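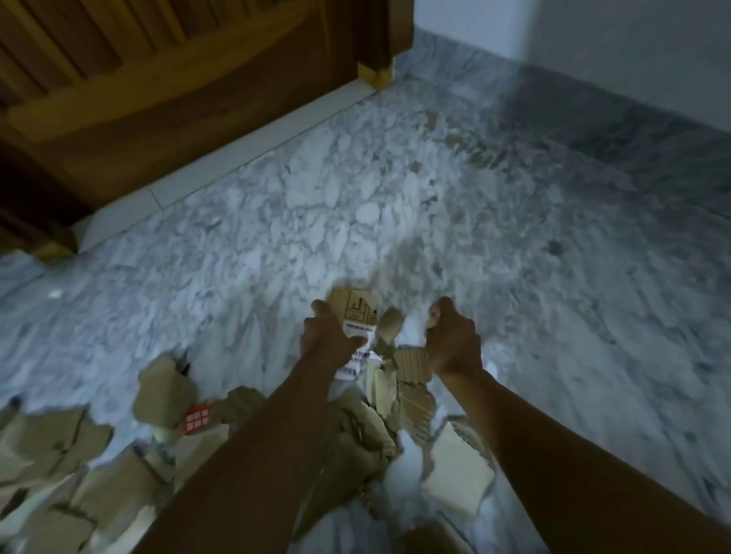 Otach: clearing up, gallery and notes

Otach is the task software we write at Movine for two-handed household work. It takes the view from a head-mounted camera, works out what the hands are doing and what they are doing it to, and passes a plan to the arm controller one step at a time. This page covers the clearing-up tasks: gathering torn packaging from a floor and handling a lined bin. Notes are by Liviu Vasiliu, with corrections from the perception side. Last changed 2025-11-25.

Gathering torn cardboard

Cardboard was harder than we had planned for. A whole carton has edges and corners that a box detector can use. Once it has been ripped up, every piece is a different shape, the pieces overlap, and the corrugated inner layer has a texture that confuses the edge finder. The first version of the segmenter would merge a heap into one object and then ask for a grasp in the middle of it.

The current version doesn't try to count the pieces. It looks for any edge with free space under it or beside it, ranks those edges, and offers the best one to each hand. When the hand closes, the mask is drawn again from whatever moves with the fingers. Everything that stays put goes back to being heap.

Shipping labels and printed handling symbols turned out to be useful. They are flat, they have high contrast and they stay fixed to their piece, so the tracker holds on to them while the brown edges around them come and go. A barcode doesn't have to be readable for this. A blurred one works just as well as an anchor.

Polished marble gave us trouble of another kind. The depth estimate drops out where the floor reflects, and grey veining was picked up as thin scraps. We now fit the floor as one plane at the start of the task and ignore anything that doesn't rise above it. The cost is that very small bits of debris are missed, and these are left to a separate sweeping task that isn't in this release.

Settings for this task:
Edge candidates kept per view: 80
Mask refresh: every 100 milliseconds
Both hands may hold a piece at the same time
Labels used as anchors: on

Handling the lined bin

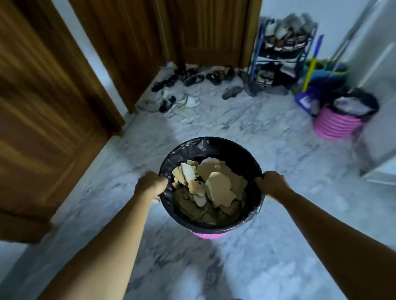
A bin liner has no shape of its own, so Otach models the rim of the bin and treats the bag as a skin over it. The two hands are planned as a pair. If one slides along the rim, the other is asked to move to the opposite side before anything is lifted, and the lift doesn't begin until both grips have been confirmed.

Glossy black plastic is close to the worst material for our depth model. Highlights move as the head moves and look like folds. The bright strip of bin below the folded edge is much easier to find, and when it is in view the rim fit is taken from there. A pink bin does better than a grey one in our logs for that reason alone.

Two bins of the same colour and pattern caused a fault in April. The tracker would hop from the held bin to the other one when the head turned. Identity is now tied to the hands first and to appearance second, so a bin that is being held can't be swapped for one standing on the floor. The fix is small, but it touched the planner, the tracker and the log format, and took longer than anything else on this page.

Doorways, shoe racks and loose footwear go into the map as obstacles with a soft margin. Sandals and slippers are low enough to be missed by the older obstacle layer, which only looked at shin height and above. The newer layer includes anything that stands clear of the floor plane. It is slower and can be switched off in open rooms.

Tools behind the work

Drukell is the labelling tool. It opens a recording, proposes hand and object masks, and lets a person correct them with the keyboard. The present set holds 1,219 corrected clips. Clips with heavy motion blur are kept and tagged, as the tracker has to cope with blur in use.

Marinescu is the grasp planner. It was written for rigid parts and still prefers them. For cardboard it now accepts a grasp on a bent edge, and for bags it accepts a pinch between fingers and thumb with no solid object behind it.

Replay runs both against the recordings overnight, 1,000 plans to a batch, and writes out any step where the planned hand and the recorded hand disagree. Most disagreements so far are about timing, with the planner starting its reach late.

Still open

Thin curled strips are often given to the wrong hand.
The rim fit fails when the bin is tilted far enough to hide the strip of colour.
Tying the bag has no planner yet.
Drukell loses unsaved masks if the recording is moved to another folder while open.

Next gallery: sweeping and the dustpan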